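4.3 Comparing two grippers on the bag-and-produce task

Use this procedure when you have fitted a new gripper and want to check it against the one it replaces. Both arms must have passed the homing check in section 3.

1. Lay the mat flat and load the Hultow test profile on the controller.
2. Place the bag between the arms and put the fruit and vegetables in its mouth. Mix long, round and small items.
3. Jog each arm until its gripper is just clear of the bag. Save both poses as START.
4. Check that each gripper cable has enough slack for a full turn of the wrist.

CAUTION: Keep your hands outside the rails while the drives are on. The stop button cuts both arms together.

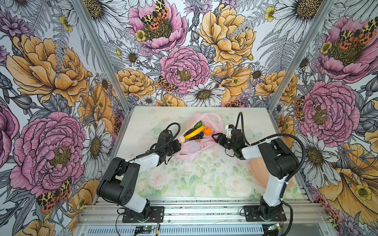 5. Set the grip force to 11 N for both grippers. Soft fruit marks easily above this.
6. Run the left arm alone for 96 picks, then the right arm alone for the same number. Put the items back by hand between runs, with the drives off.
7. Save each log under the gripper's name. Cheetham fingers and Westness fingers use different opening widths, so do not copy settings from one log to the other.

Note: Thin film can cling to the finger pads. If a gripper reports "closed" with nothing held, wipe the pads with a dry cloth and repeat the pick.

Note: Error 334 means the jaws stalled before reaching the set width. Clear it on the Cesutach controller and go back to START. Error 606 is a lost cable connection; switch off at the wall before touching the plug.

8. Compare the two logs on the Results page. Count a dropped item as a miss, even if the arm picks it up again.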